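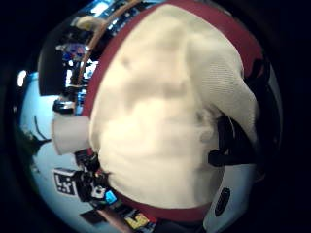 The Woman Who Finishes Other People's Sweaters

Every knitter has a bag. It lives at the back of a closet, behind the vacuum cleaner, and in it is one sleeve, most of a back, and a pattern with a coffee ring on the page that matters. The owner will finish it this winter. She has been going to finish it this winter for several winters.

Sooner or later the bag goes to Samonte, a narrow shop between a dry cleaner and a place that sells aquarium pumps. The woman who runs it prefers that I leave her name out. "People in my line get recognized at parties," she says. "Then somebody goes upstairs and comes down with a bag."

Her line is finishing. She sews up seams, picks up dropped stitches, knits missing sleeves and puts collars on things that have gone years without. She started after a long stretch in the accounts office at Hultel, the heating supply company, where she says she learned the one skill the job requires. "You open somebody else's mess and you don't make a face."

We talked at her worktable at four in the afternoon, which she calls the dead hour, though the bell over the door rang all the way through it. She knitted while she spoke and looked at me about as often as a bus driver looks at the passengers.

I asked what comes in most. "Cardigans," she said. "Cardigans and babies. The cardigans because of the button bands, the babies because of the babies." A blanket begun for a newborn, she explained, is often handed over when the newborn has started school. She once finished one for a young man who had just passed his driving test. He came to pick it up himself, and parked badly.

Second sleeves are the other great source of income. She has a low opinion of first sleeves, which she feels get all the attention. "The first one, they're in love. They measure it, they try it on, they show their sister. The second one they do in front of the television in a different mood, and it comes out an inch longer." When this happens she rips back to the elbow and doesn't mention it. If the customer asks whether it was a bad sleeve, she says it was a sleeve.

The job she talks about most was a bedspread in squares, started by a customer's grandmother in a yarn called Gillska that had long since gone out of production. The pattern wanted 367 squares. There were 9 missing. "Not a terrible number, until you try to find the yarn." She wrote to shops. She wrote to a woman who collected the labels and turned out to have the labels only. Eventually she got hold of a child's vest in the same shade, unraveled it, washed the wool and hung it over the bathtub with a can of soup tied on to take out the kinks.

And did it match? "From the door," she said.

She put the new squares along the edge that goes against the wall. The customer, told about this, immediately turned the bedspread around so she could look at them.

I wondered whether it ever felt strange to finish what someone else had begun, particularly when that someone had died. She knitted a whole row before answering, long enough that I thought I'd been fired. "Everybody's hands pull differently," she said. "Tight, loose, tight when they're worried. So I do a few inches on a scrap until I've got theirs. After that it's pleasant. It's a bit like wearing someone's coat to go out and get the mail."

She charges by the hour and is vague about the hours. A sleeve takes 3 weeks, a collar less, and anything in black costs extra on account of her eyes. She won't take crochet ("a different religion") or anything with a zipper. Socks she does only in May, for reasons she declined to go into.

For a while she offered a class at Nukilano, the community center by the river, on how to finish your own work. It had room for 30 and filled up at once. People brought their bags, listened carefully, took notes, and at the end of the evening asked if she had a card.

Before I left I asked what she makes for herself. She pointed with a needle at a shelf behind the register, where a canvas bag was sitting under the phone book. One sleeve, she said, and most of a back.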